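Zoltán Hegyi
Okay, kitchen thread, because I have spent 19 evenings thinking about one shiny steel thing and my friends have asked me to please take it somewhere else.

Background: we moved in December with 44 boxes and a promise to unpack them all by spring. Reader, we did the books first. The kitchen boxes got opened whenever somebody needed a spoon.

So last weekend I finally did the metal stuff. Every pot, every bowl, every lid, all of it out of the boxes and over to the light-colored worktop, one piece at a time.

First discovery: I own a ridiculous number of lids for pots I no longer have. I think some of them came from my old roommate? One fits absolutely nothing. I tried it on everything, including the salad bowl. It stayed in the "maybe" pile for 20 minutes and then I put it back in the cupboard like a coward.

Second discovery: steel shows EVERYTHING. You wipe it, it looks perfect, you tilt it toward the window and there's your whole thumb. I was using the paper towels from under the sink and they were just moving the smears from one side to the other.

Krisztina Simon (upstairs, owns much nicer pans than me) told me to stop using paper towels and do this: drop of dish soap, warm water, rinse it properly, then dry it right away with a flat cotton cloth. Go in the direction of the brushing — if you go across it you'll see every stroke.
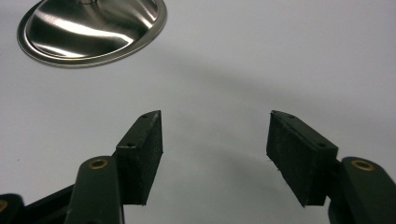
Shiny side of the steel, pale worktop. Look at those streaks of light!!

I'm so fond of this one. It's got the thin flat rim and the little post in the middle, and when the light gets on it you can't stop tilting it back and forth. I lost a good chunk of Saturday to that.

Tip for anything with a post or a knob in the center: the cloth never gets right up to the base. I wrap a corner of it around a chopstick and go around 2 times. An old soft toothbrush works too, just rinse the soap off after or it dries in a ring.

Someone's going to ask about the white spots. That's our water, it's super hard here. A splash of white vinegar, leave it a minute, rinse, dry. Please don't use the scratchy green side of the sponge, I did that to a saucepan years ago and I still have to look at it every morning when I make oatmeal.

Storage update: lids now stand up in a Floltwood rack inside the low cupboard (the Willora one was too wide for the door, it went back). Bowls are nested with a dish towel between each. It's so much quieter when you pull one out!!

Still to do: baking trays. They're in the last box, the one marked "bathroom," and I'm not ready to talk about them. If anybody has a trick for burnt-on oil in the corners, my replies are open.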